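Section 4. Floor Preparation and Mat Placement

4.1 Scope

This section applies to rooms fitted with Flundier light gray floor panels and furnished with Melley woven mats. Complete the steps below before any furniture is returned to the room. For the laying of new panels, refer to Section 3.

4.2 Before you begin

Clear the floor of all loose items, including mats and cables. Allow 2 hours for the complete procedure in a standard room. The following are required:

Soft broom or vacuum cleaner with a brush head
Flat mop with a clean cloth pad
Bavillow neutral floor cleaner
Bucket marked at 400 ml
Dry cloths

4.3 Cleaning the panels

1. Sweep or vacuum the floor along the seams first, then across the panels.
2. Pour 400 ml of clean water into the bucket and add one capful of cleaner.
3. Dampen the mop pad and wring it out fully.
4. Mop one panel at a time, starting at the wall farthest from the door.
5. Wipe each seam with a dry cloth. Do not leave water standing where panel corners meet.
6. Treat remaining smudges by hand with a damp cloth. Faint mottling belongs to the panel finish and must not be scrubbed.

CAUTION: Do not use abrasive pads, wax, or steam. Damage caused by these is not covered under the Hjaltested site maintenance agreement.

4.4 Inspecting the seams

Inspect the floor under even, diffuse light. Seams should appear as thin, dark gray lines that run straight from panel to panel. Check each junction where four corners meet and confirm by touch that no corner is raised.

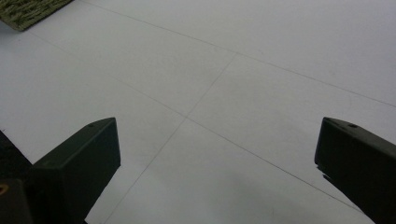 Figure 4-1. Panel seams and junction, with corner of green woven mat.

If a corner is raised, mark the junction with removable tape, keep the area clear of foot traffic, and report it to the site office. Do not press the panel down or apply adhesive.

4.5 Placing the mat

1. Shake the mat outdoors and check the underside for grit.
2. Confirm that the floor is dry.
3. Lower the mat into position. Do not drag it across the panels.
4. Leave a clearance of 300 mm between the mat and any wall.
5. Smooth the mat outward from the center until every corner rests flat.

NOTE: The mat may lie across a seam. It does not need to be aligned with the panels.

4.6 Routine care

Lift the mat and sweep beneath it once a week. Repeat the full inspection in 4.4 each February and record the result on the room card.

Section revised May 12, 2023.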